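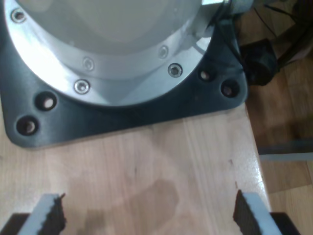
Ishbel Tosh says that her wrists were the first to notice it. After the first month with the Foltine she did not put on her elastic bandage in the mornings any more, and she only remembered it when she found it in her coat in February.

## Foltine bench arm, fixed version

The Foltine is a robot arm for small workshops where people and machine share one bench. It takes over the picking and placing that is the same all day long. At Kerr, where Ishbel works, it lifts small housings out of a tray and puts them in the test holder, 844 in one shift. Before, two persons did this by hand and changed places every hour.

### Mounting

The arm stands on a flat plate which is bolted down to the table from above. A wooden bench top is allowed if it is solid and the frame under it does not move when you lean on it. Please tighten the bolts again after the first 286 hours of work. The cable leaves the base at the side and must hang free, with no pull on the connector.

### Gripper

Two fingers, each with a dark rubber pad on the inner face. The pads are wearing parts. A rough edge on a pad does not disturb the grip as long as the flat middle is whole, but many customers change them earlier, and always as a pair. Order no. Fodent 2 is the soft pad, Fodent 2H is the harder one for oily parts.

### What changes for the people at the bench

We are asked this more often than we are asked about the speed, so we write it here.

- The person at the bench becomes the one who fills the trays, looks at the rejected parts and decides when to stop. Plan time for this. It is real work.
- Teaching a new part is done by hand guiding. Murdo Jardine at Kerr learned it in one afternoon and has since then taught it to the late shift.
- The rhythm is different. Some people miss the old one. Keir Cairns asked for a slower setting in the hour before lunch, and the foreman agreed to it.
- Nobody should be alone with the arm on the first day.

Talk with your staff before you order and not when the box has arrived. Cirner can send you the questions which we use for this talk, without cost.

### In the delivery

Arm with mounting plate and bolts, gripper, one pair of pads Fodent 2, control box, cable, printed manual in English and Danish. Spare pads are sold in bags of ten pairs, or in a carton of 1000 pairs for larger sites.

### Questions before ordering

Write to Lærke Hallgrímsson at Cirner and tell her the size of your bench and the weight of your heaviest part. She answers usually before 3 p.m. on the same working day.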